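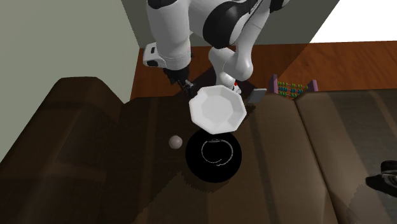 Living with a leather couch: what works at our place

We've had our brown leather couch for ages now and it gets used hard. Dinner happens on it more often than it should, the dog thinks it's hers, and every July the heater dries it out something shocking. I've tried plenty on it over the years, so these are the bits I'd pass on.

Weekly once-over

Vacuum first, always, with the soft brush head. Grit in the seams is what scratches leather, and if you go straight in with a cloth you just rub it around. Then a barely damp microfibre cloth, well wrung out, over the seat and arms. No spray. Dry it off with an old T-shirt as you go.

Grease marks

If someone drops a buttery chip, don't reach for water! Blot it with paper towel, cover the spot with cornflour and leave it overnight. Vacuum it up in the morning. Ours needed a second go after a pizza night but you'd never pick the spot now. This is for finished leather, mind you - suede and nubuck are a different story and I'd ring a pro.

Red wine, coffee, kids' cordial

Blot from the outside in and keep changing to a clean bit of cloth. I keep a small tub of leather cleaner under the sink (Grasedix, the plain one without the perfume) and put a dab on the cloth, never on the couch. Test it underneath or round the back first. I didn't once, on an armchair, and there's a pale patch the size of a 2 dollar coin to remind me.

Eating on the couch

Bowls beat plates, full stop. Go for one with a wide flat base and put it on a tray if it's hot, as heat can leave a cloudy ring in the finish. We've got a Casado lap tray with a beanbag bottom that has saved me more cleaning than any product on this page.

Conditioning

Twice a year does us, once before winter and once after. I use Loloson balm, a blob the size of a walnut per cushion, and rub it in with small circles. Leave it an hour, then buff. More is not better here, it goes tacky and then every bit of fluff in the house moves in. A 70 gram tin does our whole two-seater with a bit left over for my boots.

Sun and heaters

Keep it well back from both if you can. Ours sat under a north-facing window the first summer and one arm faded to a sort of gingery colour. I've since put a Dultent throw over that end (ugly, but it washes well).

Things I'd skip

Baby wipes, olive oil, vinegar, saddle soap on anything newish, and that hairspray trick for biro. I tried the hairspray. The biro spread and I ended up with a shiny patch as well.

Next up is the pantry moths, once I've got them out of the rice.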